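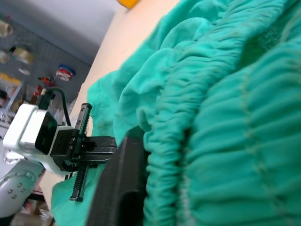

Shared workshop teaches two robot arms to handle laundry

Members of the Berkine workshop are building a pair of robot arms to sort and fold clothes. The project is called Lirnby and it began in June, when Sheyla Escobar brought a bag of odd socks to the Thursday meeting and asked if a machine could do something with them.

The arms stand at one table, beside the pegboard with the tapes and hand tools. Each has a black gripper with two fingers. The group has spent 1150 euros until now, and Fermín Vergara says that the cables gave more trouble than the motors.

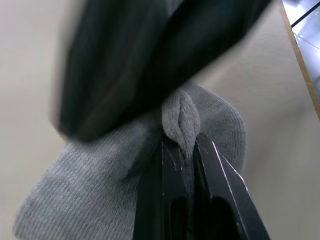 A gripper holds a fold of grey knit fabric at the Berkine workshop.

Elastic and ribbed cloth is the difficult part, according to Vergara. It pulls back when the fingers close, and a thin sock can slip out completely – so the members now practise small movements many times before they try a whole fold.
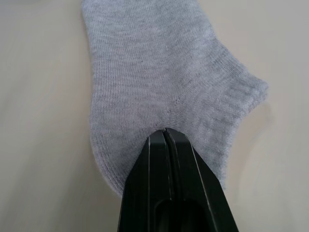
The software is written by Valentina Ocampo, who works on it in the evenings. She hopes to have 25 good folds in a row before the group shows Lirnby to other workshops. New members are welcome on Thursday from 7 p.m., and old clothes are welcome too.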